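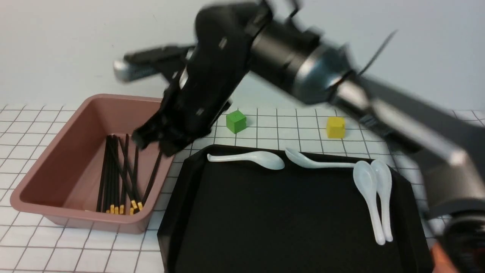 Mabli Gough wrote:

> If the chopsticks are stored loose in an open bin, I'd stop doing that. We tried it for one season. The long ones slide across the short ones, the points end up all over the place, and whoever lays up has to sort them before anything can go out. I would rather see upright pots, one per length. Also, do you keep the soup spoons in with them or apart?
>
> Second point, the finish. The black ones we bought from Dreramau went grey at the thick end after repeated washing at 80 degrees. Has anyone run theirs cooler?

List index | Thread | Previous | Next | Reply | Search archive

Mabli,

Spoons apart. Ours go on a black tray with a raised edge and the chopsticks go in the pink bin. The spoons are white ceramic and I don't want them under anything. A glazed rim chips if another spoon is dropped on it, and a chip on a soup spoon means the spoon is thrown away. On the tray they lie in a single layer.

On the bin, I agree about mixed lengths but not about pots. Upright pots hold water at the bottom unless they are drilled, and the ends sit in it. The bin has a flat floor and sloped walls, so a bundle leans against one side and air gets underneath part of it. What matters is that the points all face the same way when the bundle goes in. With yellow tips this can be checked at a glance. With plain black it can't, and I would not buy plain black again for that reason.

Procedure as it stands:

1. Wash in an open basket, points down, no more than 30 pairs to a load.
2. Tip out on a dry cloth and roll. Do not stack wet.
3. Square the ends against the table, then lower the bundle into the bin in one go — dropping them in by the handful is what causes the crossing.
4. Pull any that lie across the rest and put them back in line. If they are a different length they go in the other bin.

Step 4 is where your trouble comes from, I think. A few long ones among short ones will always end up lying diagonally, and each time somebody takes a pair they drag others with them. We bought 500 pairs from Delora in two deliveries and the second lot was 3 mm longer than the first. That was enough to be a nuisance when matching pairs. I now measure one from each packet before opening the rest.

On temperature, I can't help much. We wash below 80 and have had no greying, but ours are a different make, so I would not draw anything from it. Mali Gwilliam had the Toltach ones and may know how the coating is applied. If it is only a surface lacquer then the detergent could be doing it as much as the heat. Try one bundle with half the dose and mark it with a rubber band.

Does anyone have the Sfakianakis lidded bins? I need the inside length along the floor, not the length at the rim. The catalogue gives only the outside measurement — with sloped walls that tells me very little.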